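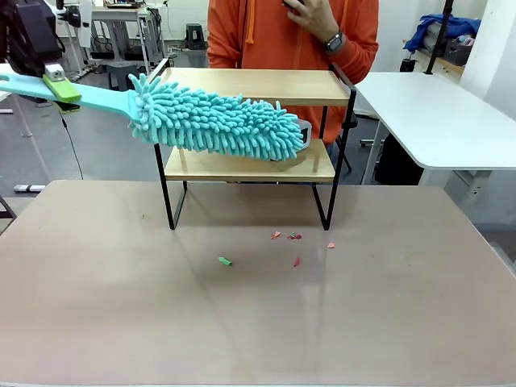
Dusting rules, second go

January 9, 2019

What a good day! I've been itching to get the dusting rules out of my notebook and into something other people can follow, and today they finally started to look like proper rules. Two pages, so far. Elif Naz Bilgin read them over lunch and crossed out half of the first one (fair enough, most of it was me rambling about fluff).

The bit I'm happiest with is the rule about the grip. Hold the duster by the handle, never by the head. It sounds too plain to write down, but the old Skevlow sheet only said "grasp the tool securely" and you could read that any way you liked. With the blue chenille duster there's a long stretch of head and not very much handle, so the wording matters. I've put "gripper pads on the handle, loops left free" and Elif says even she can't find a second meaning in it. High praise!

Then we got on to litter. We use little coloured scraps, green and red and orange, because you can spot them from across the room, and I had written that they should be put "on the shelf". Elif asked what happens to the ones that are on the table in front. Do they count as a miss? Do they count as anything? I'd never thought about it. We argued for ages and I loved every minute. The new line says that a scrap counts as cleared once it has left the boards, and that scraps on the table are written down separately, with a note of which side of the shelf they're on. I think that's fair on the robot and fair on whoever has to read the sheet in July.

Rule 9 is the one about people. It used to be tucked in at the end, after the bit on washing the duster heads, and I've asked for it to go first. Anyone standing behind the shelf has to be in the notes for that run, and the person at the stop button does nothing else while the arm is moving. No typing, no phone, no handing round biscuits. I'm as guilty as anyone so I've signed my name under it.

Still to sort out:

How far over the upper board the head should be before the first stroke. Calvo's draft gives a height but doesn't say where you measure from, the handle or the loops.

Whether the small two-tier shelf stays as the standard one. I hope so - it's light, it's quick to set up, and the lower board makes a lovely hard test.

What to do about worn duster heads. Hindar want them changed after 500 strokes. I'd sooner have someone look at them.

Flondeser get the draft next, all 14 rules of it. Must renumber before I send it, now that 9 is going to be 1. And ask Elif for her pencil notes back, she went home with them.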